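How to Load and Use a Big Plunger Tube Without Wearing the Contents

Every household with children ends up owning one of these things. It comes in a crinkly bag, it has a nozzle at one end and a plunger at the other, and the instructions consist of a drawing of a happy child pointing it at something off the page. The drawing does not show the ceiling.

I run the Saturday craft table at Venter, where we use plunger tubes for paint, thinned glue, bubble mix and, in one regrettable August, porridge. Most of what follows I learned from Nosipho Motaung, who had the table before me and left me her apron, which should have been a warning.

What you need

A large plunger tube with a screw-on nozzle
A jug with a proper lip
Paint, thinned to the thickness of pancake batter
A cloth you don't love
Petroleum jelly, a very small amount
Something to write on, if you plan to keep track of your mixes

Before you fill it

Do a dry run. Unscrew the nozzle, pull the plunger back as far as it goes, then push it home. It should move with a slow, even drag. If it sticks and then lurches, wipe a trace of jelly around the seal. A trace! Refilwe Adams once used a whole fingertip of the stuff and the paint beaded up on the paper like rain on a car.

Look at the nozzle collar too. The ribs are there for gripping, and they collect every color you have ever used. An old toothbrush gets them clean.

Check the measuring marks, if yours has any, against a kitchen jug. I put 300 ml of water in mine and the tube had its own opinion. I now trust the jug. 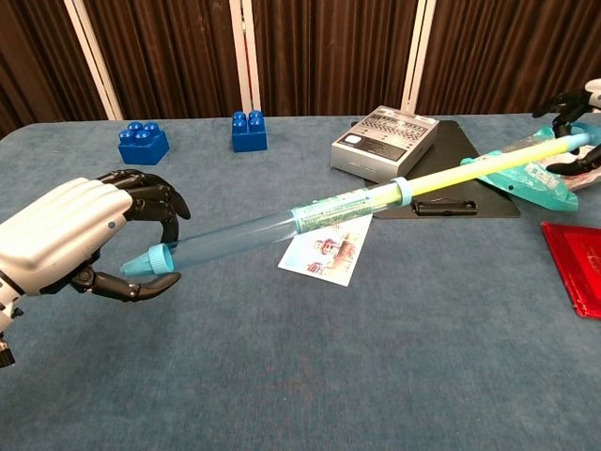
Nozzle on, rod drawn well back, with the whole tube laid out along the cloth.

Filling

1. Take the nozzle off and pull the plunger back two inches.

2. Stand the tube in a tall mug, open end up. Somebody will offer to hold it for you. Accept only if you like them and they are wearing something old.

3. Pour slowly down the inside wall, pulling the plunger back a little at a time as the level rises. Pouring straight down the middle gives you bubbles, and bubbles give you spatter.

4. Stop a thumb's width short of the top.

5. Screw the nozzle on straight. If it goes tight after half a turn it's cross-threaded, so back it off and start again.

6. Nozzle up, push gently until the air has gone and a bead of paint appears at the tip. Wipe it off.

Using it

Put one hand around the barrel near the nozzle and the other on the end of the rod. Keep the tip low, an inch off the paper at most, and push from the shoulder – wrists get excited. For a line, start moving your arm before you push. For a dot, push, stop, then lift.

To stop the dribble at the end of a line, draw the plunger back a hair before you lift away. Small children find this step boring and skip it. So does Sem Van Wijk, who is forty-six.

Cleaning up

Push the leftovers back into the jug, then draw up warm water and squirt it out until it runs clear. Take the nozzle off and leave the parts to dry separately overnight. Don't put a damp tube back in its plastic bag unless you want to meet it again in a month by smell.

If the plunger has seized by next week, stand the barrel in warm water for ten minutes and try a slow twist. Don't yank it. The porridge stain is still above the door.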